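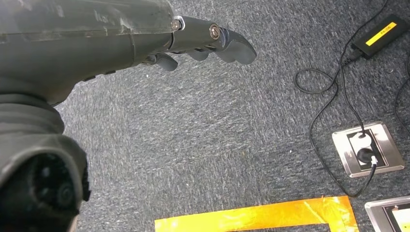 Bellemness says its desks will be clear by January. We have heard that before

Staff at Bellemness, the technical office on the upper floor of the Nundness building, have been told to get everything off their desks that isn't in daily use, and to get every loose cable off the floor as well. The plan is called Umau, a name that came with the consultants, and it is meant to be finished in January.

It is the second clear-out the office has been promised. The first one ended with a cupboard full of unlabelled chargers and a memo.

Under Umau, each pair of joined desks gets 14 days to sort itself out. Small parts go into divided cardboard trays, the kind with slots that can be cut down from a delivery box. Drives, remote controls and spare leads go back to a shared cabinet at the end of the day. Anything left out after 7 in the evening may be moved by whoever is locking up, and the guidance doesn't say where it will be moved to.

Kaczorowski, the firm that drew up the plan, says the trays cost next to nothing and that people take to them quickly. It has offered no figures on how long they keep using them. Asked whether it had gone back to any earlier client to check, the firm said it was "gathering feedback".

Chun-yin Chiu, who runs the office side at Bellemness, is more hopeful than most of the people who work for him. "You can find things now," he said. "Before, you had to ask round the whole room for a small part and then order a new one anyway."

He may be right about the parts. The slotted boxes are a sensible idea, and a cheap one, and some people had been using them long before anyone was paid to suggest it. What is harder to see is how they deal with the rest of it. Desks in an office like this fill up with things too big for a slot and too useful to put away, and the leads still have to go somewhere. Most of them go over the front of the desk and down.

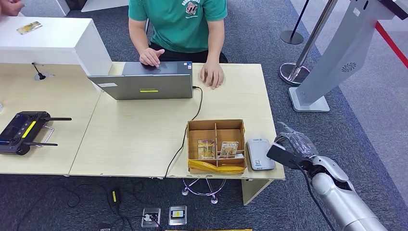 Shu-fen Lau, who has sat in the same part of the room since the office opened, says the cables are the real trouble and the trays are a way of not talking about it. There aren't enough sockets at desk height, she says, so every laptop lead ends up taking the long way round. She asked for more sockets and was sent a leaflet on cable ties.

"I don't mind tidying," she said. "I mind tidying the same thing every month."

Chiu accepts that the sockets are a fair point. He says the building's owners have been asked for a price and that Bellemness would rather wait for it than have the floor taken up twice. The carpet, a speckled grey that hides most of what falls on it, would have to be lifted along the desk runs. He couldn't say whether that would happen before January or after it, and he wouldn't be drawn on whether the money has been set aside.

There is also the matter of the cabinet. Umau depends on things being put back in one place, and the plan allows 2 shelves for the whole office. Lau thinks they will be full within a week. Kaczorowski's answer is that a full shelf shows people what they ought to throw out, which sounds fine until the thing on the shelf is a remote control somebody needs in the morning.

None of it is very expensive, at least so far. Bellemness won't give the fee, though Chiu described it as modest and said the trays themselves were made from boxes that would have gone for recycling. Staff were asked to bring in any sturdy ones from home, and a small stack has built up near the door.

Each tray is supposed to carry a label saying what is in it and when it was last gone through. The blank labels have been ordered but had not turned up when we spoke to the office. Until they do, people have been told to use whatever they like, and packing tape and a marker pen seem to be the favourite.

Kaczorowski will return in January to see how the desks look. The visit has been announced to staff in advance.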